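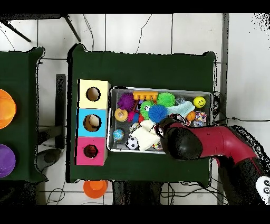

Section 4 of this guide covers loading the Lokier three-hole sorter and keeping its tray in working order. The sorter is the easy part. It has three boxes, one above another, yellow, blue and pink, each with a round hole, and it asks for nothing more than something small enough to go in. The tray is where people lose an afternoon. Spiky balls, a soccer ball, a globe and a smiley face all share it with cloths that will cover whatever you are looking for, so read the steps before you start digging.

4.1 Placing the sorter and tray

1. Put a cloth on the table. Green is what we use. The toys roll on a bare surface and they all roll the same way, which is under the radiator.
2. Set the sorter on the left and the tray on the right, close enough to reach both without leaning.
3. Turn the sorter so that all three holes face you. If you can see only two, look at the sorter again before you write to us.
4. Keep any bowls on a side table until you need them.

NOTE: The 40 cm clearance given in the Bodin edition of this guide was a typing error by Gilles Cordier, who has apologized. Leave whatever room you have.

4.2 Checking the tray

Tip nothing out. A full tray looks like a mess, but it is a mess with a rim around it, and that is a good deal better than the other kind.

1. Lift each cloth by one corner and look underneath. Put it back loosely.
2. Pull out anything that isn't a toy and decide whether you want it there. Cans, jars and bottles make good practice for older sorters, provided they are empty and have no sharp edges.
3. Squeeze each spiky ball once. Split ones go in the trash. Twice is allowed if you've had a long day. 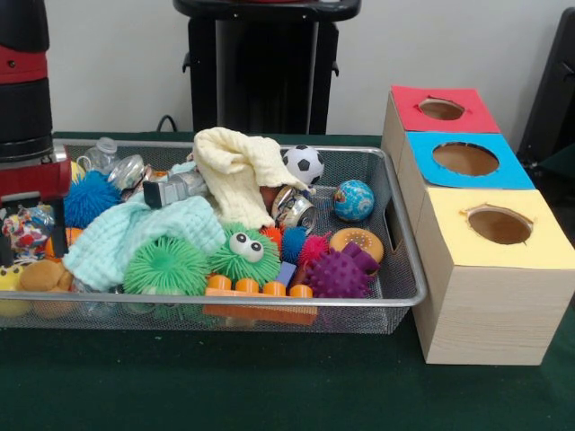 Fig. 4-2. Mixed load with a bottle, a glass jar and a crushed can among the toys.

CAUTION: Glass is for supervised tables only. Take the jar out before small children join in, and take it out first, before you get distracted by the googly eyes.

CAUTION: A crushed can may have a torn edge. Run a gloved finger along it or leave it out altogether. The sorter will not miss it.

4.3 Loading the boxes

1. Choose a box and stay with it. Color matching is optional – Baptiste Rey wrote 2 pages in favor of it, and they are in the Skarus supplement for anyone who wants them.
2. Offer the toy to the hole. If it goes in, let go.
3. If it sticks at the lip, turn it a little and try again. Do not push with your thumb. Thumbs fit the holes perfectly well, and we get letters.
4. Leave the larger balls for last, or for someone else.
5. Cloths may be posted too, but they come out in the shape of the hole and stay that way until laundry day.

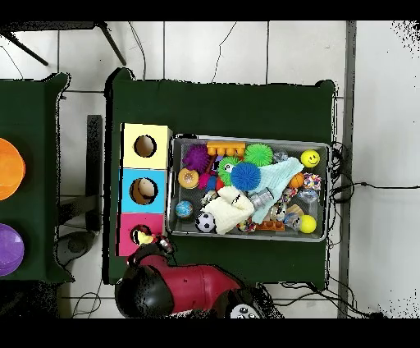
Fig. 4-3. Small yellow toy at the lip of the pink box; tan ball inside the blue one.

NOTE: A toy resting at the lip counts as neither in nor out. House rules apply. Agree on them beforehand, particularly with siblings.

4.4 Emptying and putting away

1. Empty the top box first and work down.
2. Return everything to the tray in any order. A sorted tray lasts until the next person touches it.
3. Check the floor, including under the table. Ferier sells replacement balls (part 292), but they come in bags of 200, and you will want to think about that.
4. Wipe the tray rim and let it dry before the cloths go back in.
5. Store the sorter upright. Nothing heavy on top, please, and that includes this manual once you have printed the whole thing.

If a toy will not come out of its box, go to 4.5, Retrieval.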